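Candy sorting

Candy sorting is the household habit of splitting a mixed pile of wrapped sweets into separate containers, usually by brand, color or flavor. I've been writing entries for the Weda household wiki since 2000, and this is the one I get the most mail over (people have feelings about candy!).

How it goes

You tip everything out on a big flat surface, set out a few trays or baskets, and start pulling like with like. Most folks begin with whatever is easiest to spot. Red wrappers jump right out at you, so KitKats tend to go first, and the dark chocolate bars get left for later – at my house, anyway. Deividas Jaunzems, who wrote the earlier version of this page, does it the other way around and still emails me about it.

Containers

Anything open and shallow will do. I like trays you can see through, and I keep one color for one kind of candy so I don't have to label a thing. Deep bowls are a pain, because the small stuff sinks and you end up digging.

Bars can lie flat or stand on end. Standing takes less room, but you need a snug little box or they flop over.
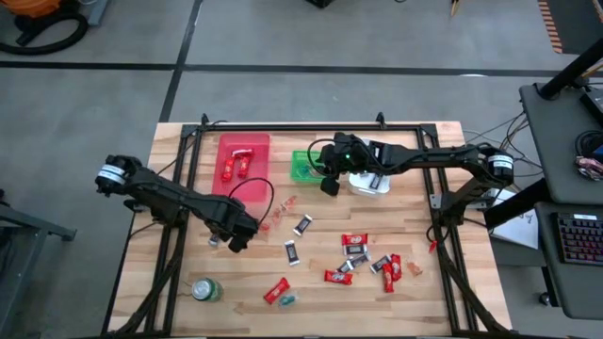

KitKats and dark-wrapped chocolate bars partway through sorting on a wood tabletop, with a red tray, a green basket and a small white container.

Variations

In Gonholm the sort is a July thing, done the night before the street fair, and the bars get split up again into bags of 3. Tarmo Rimkutė told me the biggest one he ever joined ran to 1000 pieces and took up two dining tables. Some families sort by size, which I tried once and gave up on – a fun-size bar and a regular one of the same candy just look wrong in different bowls.

See also: Button sorting, Party bags, Pantry baskets

Last edited Aug 13, 2019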